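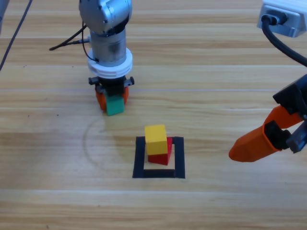 Forums > Finishing > Oils and Waxes

Hardwax oil over old soap finish, blotching

grainline78
Ash top, soap finished for years. Scrubbed it, sanded to 120, one coat of Werora hardwax. It beads in patches. Second coat or strip?
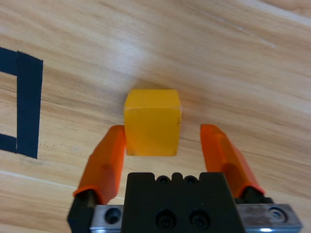

Posted by tannic_ray » 21 October 2019
Strip. Residual soap blocks penetration and a second coat just sits on top. Mineral spirits won't lift it, use warm water and let it dry 3 days.

kerf_left
Disagree on water. It raises the grain and you sand again anyway. I go to 80 dry, then 120, and skip the wash.

tannic_ray
Dry sanding clogs the paper and smears soap into the pores.
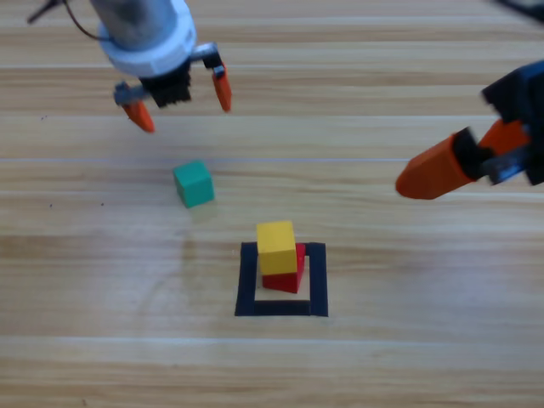 On open-grained ash that residue goes deeper than 80 grit will reach.

grainline78
Washed a test patch. Will oil it Thursday.

Tags: ash, hardwax oil, soap finish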